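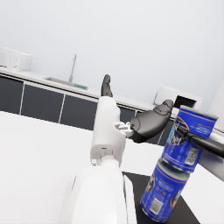 Siiri Pesonen thinks robots should just be told what to do. Write it down once, she says, the way you write down a recipe, and skip all the practice.

It's a fair point, and plenty of grown-ups have tried it. Try it yourself. Write down how to pick up a can. "Close your hand around it." How far apart should your fingers be before you start? How hard do you squeeze? What if the can is leaning, or sitting on top of another can? Your list gets long very fast, and it still leaves things out.

So the people at Vevdale do something else. They collect examples. An example is one try at a job, saved from start to finish: where the arm was, how each finger bent, what the camera saw. A computer program looks through a big pile of these and hunts for patterns. People call this "learning." Be a little careful with that word. The program doesn't get bored or proud, and it has no idea what a drink is for.

Many of the examples come from a simulation, a make-believe kitchen inside a computer. It has a counter, a sink with a faucet, a white robot arm with dark gray fingers, and blue cans to work with. If a can falls in there, you press a key and it's back. No mopping.

Sounds great, right? Now ask some questions.

Who made the examples? In one batch, a person steered the pretend arm by hand, 10 tries at a time, and then took a break. The batch ended up with 3000 tries. Getachew Assefa checked every one and kept 1614. The rest were thrown out, mostly for dropped cans and fingers that poked right through things, as pretend fingers sometimes do.

Is 1614 a lot? You have probably picked up more cups than that, and yours were all kinds. If every can in the pile is blue and shaped the same, the program may have trouble with a yellow mug. A big number can hide a lot of sameness.

Does the pretend kitchen act like a real one? Only partly. Real cans get sticky. Real tables wobble. A robot that does well on the screen can still make a mess in your house, so when somebody shows you a video of a robot doing a chore perfectly, ask how many times they filmed it.

Something to try at home: get 2 empty cans and a partner. Stack the cans. Shut your eyes and let your partner steer your hand using words only. Write down what happened on each try, and keep the bad ones too.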